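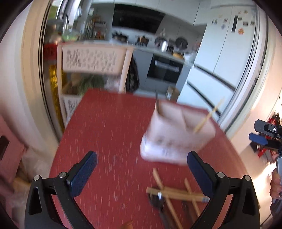 Tidside Opens Second Location in Ilberg With Expanded Takeout Menu

ILBERG, 1 February 2020 – Tidside, the noodle and rice restaurant on Hamdan Street, has opened a second location at the Hollia shopping center. The new restaurant seats 50 and serves lunch and dinner every day except public holidays.

The menu has 16 dishes, including three soups that were tested at the Hamdan Street kitchen in January. All of them can be ordered to eat in or take out. Takeout orders are placed at the side counter or by phone, and customers can ask for chopsticks or a fork.

"Our first place has been full at lunch for a long time, and people were walking out when they saw the line," said owner Omar Hijazi. "We looked at two other sites before this one. Hollia had the parking and a kitchen big enough to cook for both the tables and the takeout counter."

Prices are the same at both restaurants. Gift cards bought at Hamdan Street are accepted at Hollia, and loyalty cards can be stamped at either one. Delivery is limited to addresses within 3 miles of the center, with a minimum order that is posted at the counter.

The Hamdan Street restaurant keeps its current hours. Tidside is hiring kitchen and counter staff for Hollia, full time and part time. Application forms are available at both locations.

About Tidside
Tidside is an independent restaurant business based in Ilberg. It is owned and run by Omar Hijazi.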